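4. Setting up the vanity top

By now your Jandelitz cabinet should be level and the drain connected, so I reckon this is the fun bit. I did mine in an afternoon, with a cup of tea going.

1. Wipe the stone down with warm water and a drop of dish soap. Skip vinegar – it'll dull marble in no time.

2. Put the tall things at the back. I keep the toothpaste standing up in an old mug in the left corner, near the wall, and the vase goes closer to the tap.

3. Leave some 6 cm clear either side of the tap so you can get a cloth in behind it.

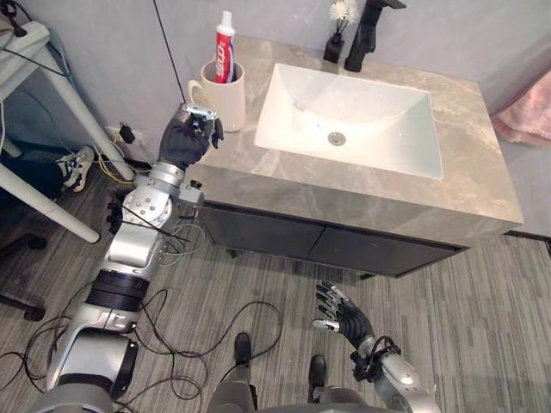 A reader from the Woltia forum wrote in to say a mug with no drainage gets mucky at the bottom, and that she tips hers out every couple of days and pops it in the dishwasher. Fair point! I've added it as a step.

4. Rinse the mug whenever you clean the basin, and dry the base before it goes back on the stone.

5. Artificial flowers collect dust like you wouldn't believe. A hair dryer on cool sorts them out (hold the vase with your other hand, trust me).

Note: matte black taps hate scourers. Soft cloth only.

Caution: if you've got carpet running up to the cabinet like I do, lay an old towel down before you fill the basin for the first time. Check under the cabinet for drips after 2 hours, then again before bed.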